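Tilerby

Version 3
Last updated: 08/01/2025

What it is

Tilerby is a table of dimensions for ceramic wall and floor tile that is no longer made. You give it the width, height and thickness of the tile you are holding, and it gives you a list of old product lines that might match. Usually the list is longer than you would like.

It began as a spreadsheet kept during a bathroom repair in which one cracked tile turned into a four-month education. The bathroom is fine now. The spreadsheet kept growing.

What's in the box

tiles.csv — 3,099 rows, one per size and finish
lines.csv — the product lines those rows belong to
sources.csv — the catalog, price list or box label each row came from
notes.txt — grievances, mostly about rounding

Of the 3,099 rows, 2,079 were checked against a tile in the hand. The rest come straight from printed catalogs, and the people who printed catalogs were optimists.

Columns in tiles.csv

tile_id: a plain number. It means nothing and never will. Please stop sorting by it.
line_id: points to lines.csv.
width_mm, height_mm: face size, without lugs.
thick_mm: thickness at the edge, measured without old adhesive. If you left the adhesive on, you have measured the adhesive.
nominal: the size as sold, in whatever units the maker felt like using that year.
finish: gloss, satin, matte or "other." "Other" covers crackle glaze and one line that looks like orange peel.
lugs: yes, no, or blank. Blank means we don't know, which is different from no. An earlier release treated them as the same and there were letters.
checked: 1 if measured by hand, 0 if taken on faith.

Where the rows came from

The two largest sources are the Mahlangu price lists, bought as a damp stack at an estate sale, and the Vesasano sample boards, which came out of a showroom that was closing. The Mahlangu lists are neat and wrong in consistent ways, so they can be corrected. The Vesasano boards are correct but had their labels glued on by someone in a hurry, and 39 rows are marked "label doubtful" in sources.csv for that reason.

Color is not included. We tried. Glaze fades, catalogs fade faster, and two people will argue over "oyster" until the store closes.

Loading it

The files are UTF-8 with commas between fields and a header row. Decimal points are points. If your spreadsheet program turns 6-3 into a date in March, import that column as text and take a short walk.

Matching a tile

1. Clean the back and edges. Measure each side twice.
2. Filter on thickness first. It rules out more lines than face size does.
3. Allow a millimeter either way on width and height. Kilns were not precise and neither are you.
4. Look at the lugs column, and keep the blanks.
5. Take the surviving list to a salvage yard, along with your tile and low expectations.
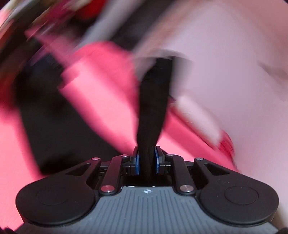
Known problems

Border and trim pieces are thinly covered. Quarter-round trim is hardly covered at all, and the few rows we have disagree with each other.

Some lines were sold under more than one name. Where we noticed, the names share a line_id. Where we didn't, you will get the same tile twice and feel briefly lucky.

Hexagons are stored with width measured flat to flat. Older rows may be corner to corner — check the source before ordering anything by the pallet.

Corrections

Send the tile_id, your measurements and what you measured with. "A ruler" is acceptable. "By eye" goes in notes.txt.

License

Use it, copy it, sell it if you can find a buyer. Credit Tilerby by name. The Trendik import script in the older releases had its own terms and has been removed, along with the bug that made every tile square.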